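Renting out the granny flat: a chat with Eftychia Gkikas 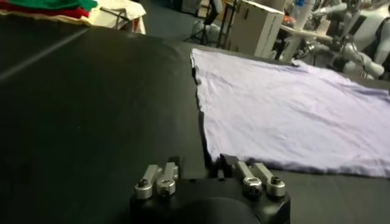 I've wanted to talk to Eftychia Gkikas about secondary suites ever since she told me, over a very bad coffee, that her basement pays for her roof. She bought her house on Pagano Street when everyone she knew was telling her to wait, and she's been a landlord (a word she hates, by the way) for seven years now. These days she also does the books for a little property outfit called Skodau, so she sees how other owners go about it. I was mostly after her numbers, but we got onto staging first, and she has strong opinions. A single splash of colour is as much decorating as she thinks any rental listing needs. "One bit of colour," she told me. "People want to see the size of the room. They've got their own stuff."

So, the suite. It's 54 square metres with its own entrance, and the laundry is shared with upstairs. I asked if that last bit puts people off.

"Some, yes. They tell me at the viewing and off they go, and I'd much sooner hear it then. The ones who stay have usually lived with a coin laundry down the road, so they're thrilled."

She charges a bit under what the neighbours get. I pushed her on this – surely that's money left on the table every month?

"Have you ever had a place sit empty? I did, my second year. I put the rent up to match a listing I'd seen on Iveck and it sat there all October and then some. I'd need years of that extra rent to get back what I lost. And the heating was on the whole time!"

Fair enough. I've done the same thing with a parking space, and I felt just as silly about it.

Getting the suite legal was the part she grumbled about most. There was an inspection, then a second inspection over the height of a window, and a new smoke alarm setup that had to talk to the one upstairs. She'd put aside $2000 for the lot and went well over. She wouldn't tell me how far over, only that her brother still brings it up at Christmas.

"Do the window first," she said. "Before you paint, before you buy a fridge. I'd painted. I had lovely fresh paint all around the hole."

I wanted to know about the boring monthly stuff as well, so she got her laptop out. She keeps everything in a program called Resura, mostly out of habit, and she has a line in there for repairs that she pays into whether anything has broken or not. It's $209 a month. I asked where such an odd number came from and she laughed.

"It was the plumber's bill, the first one I ever got. I was so cross about it I decided I'd have that much ready every month forever. It's been pretty close, you know. Some months nothing, and then the hot water tank goes."

Her current tenant has been there three years, and Eftychia hopes she'll stay a good while longer. They split the snow shovelling and they've got each other's spare keys. I asked whether it's awkward living right on top of the person who pays you rent.

"You learn to text before you knock. I had one fellow who played trumpet – he was good, so I let it go. But I put quiet hours in the lease after that."

Would she buy a second place? She made a face. Prices on her street have gone up again and she thinks she'd need to look a fair way out of town, where she couldn't pop downstairs to check a tap. She's been to see two anyway. One had a lovely garden and a neighbour with roosters, and she's going back for another look at it when her brother can come along and check the furnace.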